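An afternoon at the Skandstead map works

I'd been meaning to get to the open day at Skandstead for years, and this November I finally got on the early bus and went.

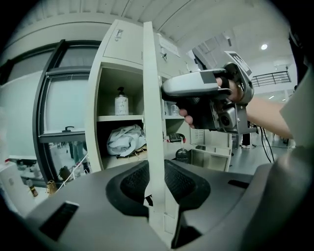

Coats and bags had to be left at the front, and then Wubit Worku took our group up to the drawing floor. She has been making relief maps there for 30 years and she talks fast – I gave up on taking notes and just listened! Her current job is a hiking map of the Flurura hills, and she let us watch her shade one valley on screen, nudging the light a little to the north until the ridges popped out.

Downstairs was the print room (loud, and it smells wonderful). Danilo Layug ran off a political map of Ji while we stood there, one color after another, and then showed us a sheet where the borders had slipped a hair to the left. I couldn't see it until he handed me a magnifier.

The shop has 640 titles, old stock included, and I came home with a folded town plan of Numby that I don't need at all. It was 40 percent off, so there you go. The tour takes 60 minutes, but ours ran well over. Go to the morning one if you want to see the presses running, and eat first – the café only had soup.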